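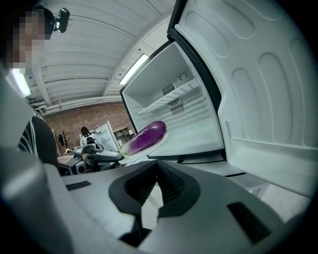 A whole eggplant on a white plate at the front of an open mini fridge.

Pritton publishes free guide to keeping fresh food in small refrigerators

4th April
By Yolanda Espinoza, Press Office
23 shares | 8 comments

STORNEDHAM – Pritton, the household advice service, has published a free guide for people who keep their food in a mini fridge. Printed copies will be sent to 3,000 homes in Stornedham, with priority given to student housing and one-room apartments.

The guide follows a survey carried out in January, in which 172 residents answered questions about how they store fruit and vegetables. Many reported that large items were pushed to the back of the shelf and forgotten.

"Most storage advice is written for a full-size kitchen," said Socorro Restrepo, head of home advice at Pritton. "A household with one wire shelf and no vegetable drawer needs something different. We have tried to keep the steps short and the words plain."

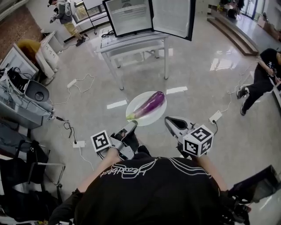

An eggplant on a round white plate, with a mini fridge standing open on a small white metal table.

Readers are advised to place whole vegetables on a plate, so that they can be lifted out in one movement when the shelf behind is needed. Eggplant, which is easily damaged by cold, should be kept away from the coldest part of the compartment and eaten within a few days. Vents on the back wall should be left clear, and the door should have room to open fully.

A separate page covers where to stand the appliance. It recommends a firm, level table and a power cable kept clear of walkways.

Gerardo Sartori, who edited the guide, will present it at Stornedham Library later this spring. Copies may be requested from the Pritton office.

Media contact: Dean Furnival, Pritton Press Office, Stornedham
© Pritton. All rights reserved. | Back to top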